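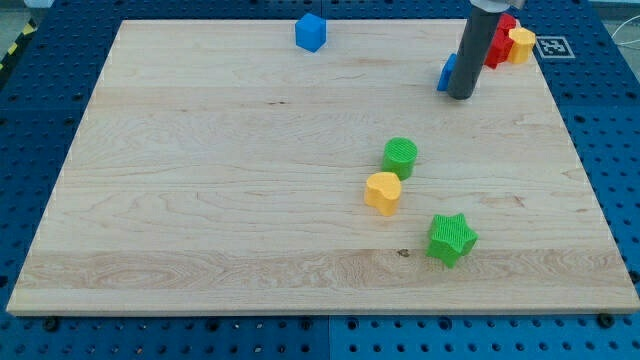
Wooden board with blocks, blue cube near the far edge.

Section 4. Setting up the Pluron pet water fountain

Before you start
Rinse the bowl, lid and pump under the tap. No dish soap on the filter, it stays in the foam and cats will taste it. Pick a spot away from the litter tray and the food dish.

1. Soak the filter in cold water, 2 minutes. Squeeze gently. Don't wring it.
2. Press the pump onto the suction feet in the bottom of the bowl. Cord out through the notch.
3. Slide the filter in front of the pump, coarse side facing out.
4. Fill to the MAX line. Cold tap water is fine. Bore or well water, see the Histdale supplement.
5. Lid on. Should sit flat all the way round, if it rocks the cord is probaly pinched.
6. Plug in. Water should reach the top in a few seconds. Gurgling at first is normal, just air.

Note: leave the old water dish out as well for the first while. Older cats and nervous dogs take longer. Some won't go near it until it's been running overnight.

Note: for kittens and small dogs use the low flow setting (switch on the side of the pump, unplug first).

CAUTION: Never run the pump dry. Top up before the water drops below MIN.

CAUTION: Unplug before lifting the lid. Leave a drip loop in the cord so water cant run down to the outlet. If your pet chews cords get the Boateng sleeve, sold separately.

Cleaning
Bowl and lid weekly, warm water and a soft brush. Take the pump cover off and pull out any hair wound around the impeller. New filter every 4 weeks, sooner with a long-haired animal.

If your pet stops drinking, or is suddenly drinking a lot more than usual, call your vet. Don't wait for the next filter change.

Spare filters and pump covers: Murkovden parts desk, ask for Oona Saarinen, extension 175.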